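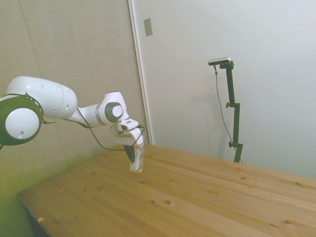 4 min read

Section 5. Safe setup of a tabletop arm cell

This section covers the checks to make before an arm is run on an open table with light objects such as cups. It applies to the Primthorpe bench kit and to any arm of similar size mounted at table height. Read Section 4 (mounting and power) first. Where your own site rules are stricter, follow the site rules.

5.1 Before you switch on

1. Clear the table. Remove tools, drinks, loose screws and packaging. Small scraps count too. Wipe or pick up anything left between planks.

2. Mark the reach of the arm on the tabletop with tape. Extend each joint by hand with the drives off, then add 300 mm to the farthest point. Treat everything inside the tape as the working area.

3. Check the distance to walls and door frames. A table pushed into a corner is acceptable if the arm cannot touch the wall at any point of the program. Set the joint limits in the Luvell controller so that it cannot.

4. Place the emergency stop where the operator can press it without leaning over the tape. Press it once with the drives on and confirm that the arm holds its position.

CAUTION: If a door opens near the table, lock it or post a sign on the outside before running the arm. A person coming through the door may not see the arm move.

5.2 Cables

5. Route the gripper cable along the arm and fasten it at each link. Leave enough slack for the wrist to turn through its full range — a cable pulled tight at one pose will fail at the connector first.

6. Look at the lowest point of the loop. A cable that hangs under the arm and comes down near the gripper can catch on the object being moved. Shorten the loop or move the clip until it stays clear of the fingers in every pose you plan to use.

7. Run the camera cable down the stand and away from the table. Tie it at the top and at the base.

8. Move the arm through the full program at the lowest speed and watch the cables, not the gripper. Repeat after any change to the clips.

5.3 Camera stand

9. Set the stand behind the table or at the back edge, outside the tape. The camera should look down at the work area from the far side so that the operator is not standing between it and the object.

10. Tighten the adjustment knobs by hand. Do not use pliers.

11. Trace the outline of the base with a pencil or tape. If the stand is bumped, put it back on the outline and run calibration again before the next session.

Note: Do not use the stand as a parking place for spare cable. The added weight tips the camera over time and the change is hard to spot on screen.

5.4 Handling thin-walled cups

12. Start with an empty cup. Do not use liquid until the program has run 175 times without a drop.

13. Set the grip force to the lowest value that lifts the cup. Raise it one step at a time. Clear plastic bends before it slips, and a bent cup will spring out of the fingers when they open.

14. Lower the cup until the base meets the table, wait 1000 ms, then open the fingers. Releasing above the surface is a common cause of tipped cups.

15. Clear cups are hard for depth cameras to read. If the reported position jumps, change the lighting or put a band of matte tape on the cup.

WARNING: Keep hands outside the tape whenever the drives are on, including when the arm is standing still. An arm that is waiting on a timer looks the same as one that has finished.

5.5 Records

Write down the grip force, speed and joint limits for each object. Keep the sheet with the cell. Inspect finger pads, clips and connectors every 3000 cycles, or sooner if the cable jacket shows wear. The Tymoshchuk log sheet in Appendix B has a column for each item.

Was this section helpful? 14 people said yes
2 comments · 6 shares

Related sections
Mounting the arm base to a wood tabletop
Setting joint limits in the Luvell controller
Camera calibration, step by step
Replacing finger pads
Prallgate stand: parts and knobs
Appendix B: Log sheets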